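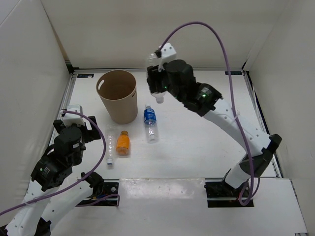 Fonthorpe tapered waste bin, tan

I've been selling household bits from the shop for 15 years and I still get a bit too excited about a good bin. We took on the Fonthorpe in April after Femke Michiels brought one in from her own kitchen and plonked it on the counter (she'd been using it for empties) and I ordered a boxful the same afternoon!

It's a plain round plastic bin, wide at the top and narrower at the bottom, in a tan colour that goes with pretty much anything. The inside is a darker brown, so it doesn't show every splash and drip. There's an oval handle hole on either side under the rim, and that's what sold it to me – you can hook your fingers through and carry the whole lot out to the recycling without hugging it to your chest.

No lid, no pedal, nothing to snap off. I keep mine by the back door for drinks bottles. The wide mouth means you can drop them in with your hands full, big water bottles and the short stubby juice ones alike. I do squash the big ones first and put the caps back on, but check what your own council wants as they're all different.

Cleaning: warm water, washing-up liquid, a soft brush round the bottom. Please don't use scouring powder, I did on my first one and it went all dull.

Liners: an ordinary swing bin bag folds over the rim nicely. For recycling I don't bother with one.

Réjean Nguyen asked if it would do for an office, and yes, he's had 5 of them under desks at Closar since then. Conceição Prata has hers in the sewing room for offcuts. I wouldn't put one outside in a windy yard though, it's light and it'll be off down the road.

Ordering

Item number 232. Sold singly, and they stack one inside the other if you're buying a few. We post most days, or you can collect from the shop if you ring first so Vitória can put one by for you. If it arrives cracked, send me a photo and I'll get another in the post.

Also in this range: the Pernard lidded caddy and the Godinho laundry tub.

Page updated 7/5/18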